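Semple Bakery Supply Adds Sample Tables and Serving Bowls to Spring Trade Range

Semple Bakery Supply will add a compact sample table, a printed cutting mat and a flared ceramic serving bowl to its trade range for bakeries and small cafes. The items are sold separately or as a set under the product name Fulten.

The set is intended for counters where full display cases do not fit. Each table takes one mat, and the mat lifts off for washing. Spare mats can be ordered in packs of 8.

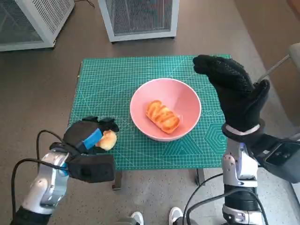
TORNTON, February. Fulten bowls are supplied with a matte interior in salmon pink. The wide rim leaves clear space on every side of a single oblong pastry, so the scoring and glaze on top remain visible to the customer. Small round rolls can be served from the same bowl.

The mat is green and self-healing, with a fine grid of thin white lines, angled guide lines and a group of concentric hexagon outlines near one corner. Bakery staff can use the grid to portion samples to a consistent width and the angled lines to cut laminated or braided items on the bias. Semple recommends food-grade paper between the mat and any unwrapped product. The mat should be stored flat and kept out of the dishwasher.

"Customers asked for a sample station that one person can set up before opening," said Barış Polat, product manager at Semple. "The table is small enough to stand beside the register. The bowl was sized for one large pastry or several small rolls."

Before release, the set was placed in the Sastow Street bakery for 50 trading days. Staff there kept a log of breakages, cleaning time and mat wear. Two changes followed from the log: the foot of the bowl was made thicker, and the table frame was lightened.

"We cut on the same mat for the whole period and then sent it back for inspection," said Zeyu Lu, who manages the Sastow Street bakery. "Most of our notes were about the bowl. The early ones slid when the table was bumped."

The first production run is 1,000 bowls and 168 tables. Orders are filled in the order received, and tables ship flat with the legs detached. Bowls carry a one-year replacement term against glaze defects. Chips and cracks from handling are not covered.

Trade customers can request a price list and care sheet from the Semple sales desk in Tornton. The showroom is open to account holders on Thursday mornings by appointment.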